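Sixteen Hours Into My Second Railroad

Filed under: Games I Can't Put Down
7 min read
July 2022

So the dairy line finally makes money, and I have been grinning about it all morning.

If you read my last post you know I started over in Plonberg, the train and freight management game I keep on my tablet, after my first save collapsed under a pile of debt and badly placed signals. I said I would give the new one a weekend. I'm 16 hours in now and I have no plans to stop. I did a load of laundry at one point. I think that was the only break.

The new map is called Dristhorpe. It's the one with the wide river down the middle and all the little farm towns on the west bank, and I avoided it for ages because the tutorial text calls it "recommended for experienced players." Well! I don't know that I count as experienced, but I do know that losing one whole railroad teaches you a lot about what not to build.

Let me talk about signals first, because they were what killed me before. In my old save I put a signal at every single junction and thought I was being careful. What I had really done was give my trains dozens of places to stop and wait for each other. A freight train would sit outside a station for half a day of game time, the milk on board would spoil, the town would get grumpy, and my rating would drop. Then I'd buy another train to fix it, which made the line even more crowded. You can see where this went.

This time I drew the main line first, double track the whole way, and kept every junction a full train length away from the next one. I only add a signal when I have watched the trains run for a full season and I can point to the spot where they bunch up. The difference is huge. I have seven trains on the west bank and they hardly ever stop except to load.

The other thing I changed is that I stopped chasing the big contracts early. The game loves to dangle them in front of you. There is a steel contract in Dristhorpe that shows up in the very first year with a giant payout, and I so badly wanted to take it. But the mill is on the far side of the river and you need a bridge to get there, and the bridge costs more than your whole starting loan if you build it in the heavy version. I let it go by. It came back four years later with a slightly smaller payout and by then I could pay for the bridge in cash. Very satisfying!

Milk is where I put my money. Each farm makes only a small amount, so most guides tell you to skip it, but the farms are packed so close together on this map that one slow train can pick up from four of them in a single loop. I run the loop into the town of Duan, unload at the creamery, and send the same cars back with feed. A car that is full both ways is the best feeling in this game. For a while the loop lost a little each month and I was getting nervous, and then the creamery upgraded itself to the second level and the prices jumped. Last month the line cleared 1,637 after fuel and wages. I know that sounds tiny to people who play the late game. I took a screenshot anyway and made it my wallpaper.

A word about engines, since I got a couple of comments on this last time. You begin with the small steam engines and most people replace them the moment the first diesel shows up. I held on to mine. The Pronex diesel (that's the boxy green one in the shop) is faster on flat ground, but it costs a lot to maintain in its early years, and the reliability number starts low and creeps up over time. If you wait a couple of years after it comes out, you get the same engine with far fewer breakdowns. I bought my first two for the passenger line, where speed matters, and left the old steamers puttering around with the milk. They look adorable going over the river, too, and I won't pretend that didn't play a part. 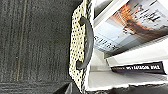

Duan came up in the replies to my last post as well. A reader who goes by trackpan wrote that I was wasting the place by using it only as a creamery stop, and that the better move is to put a second station on the hill side of town and let the passengers split between the two. The full comment went on for a while, but the main part was this: "One station in Duan will fill up by the tenth year and then your rating drops no matter how many trains you send. Build the second one before you need it, while the land is cheap, and don't connect it to the milk loop or you'll be sorry."

I had not thought of that at all. I went back and looked at the town's growth chart, and sure enough, the line for waiting passengers had been climbing slowly for two years while I was busy fussing over cows. So I bought the land that same evening. It was still cheap! The second station isn't running yet, because I can't decide whether to bring the track in along the river or cut through the hill. The tunnel is shorter but it costs a fortune, and the river route has a nasty bend in it that slows everything down. I've drawn it both ways and erased it both ways. Right now I'm leaning toward the river, mostly because I can pay for it.

What I love about this game is how patient it lets you be. You can pause whenever you like and still build, so there's none of that frantic tapping you get in so many tablet games. I'll pause, poke at one junction, run it for a minute, pause again. I've lost whole evenings to moving one platform over by a single square. The music is gentle, the rain sounds are lovely, and when you zoom all the way in you can hear each engine whistle as it leaves the station.

It isn't perfect. The menus are clearly made for a bigger screen, and the button for selling a train is right next to the button for sending it to the depot. I have sold a perfectly good engine by accident. Twice. There is a confirm box, but it looks exactly like every other confirm box, so my thumb just sails right through. The route editor also forgets your color choices if you close it without saving, and the list of trains can't be sorted by profit, only by name or age. I started putting the cargo at the front of every train's name just to keep them in order, and that works pretty well - you get all your milk trains in one block and all your mail in another.

Battery life is the other sore spot. On the highest graphics setting my tablet got through a full charge in one sitting and was warm enough to notice. I turned off the cloud shadows and the moving water, and now it lasts a good deal longer. I can't say I miss the clouds. I do miss the water a bit.

As for goals, Dristhorpe gives you a list when you start, and I'm working down it in no real order. The one I want most is connecting every town on the map. The completion screen says I'm at 83 percent for the west bank, and the last piece is a village way up in the corner with a post office and nothing else. There's no money in it. I'm going to build it a station anyway, with the fancy roof.

After that it's across the river for real. My save is coming up on November of the ninth year, and winter slows the milk down, so that seems like a good quiet stretch for laying track on the east side. If any of you have a favorite spot for the second freight yard over there, please leave it in the comments. I was thinking of the flat ground just south of the mill, but I also thought one station in Duan was plenty, so I'm listening.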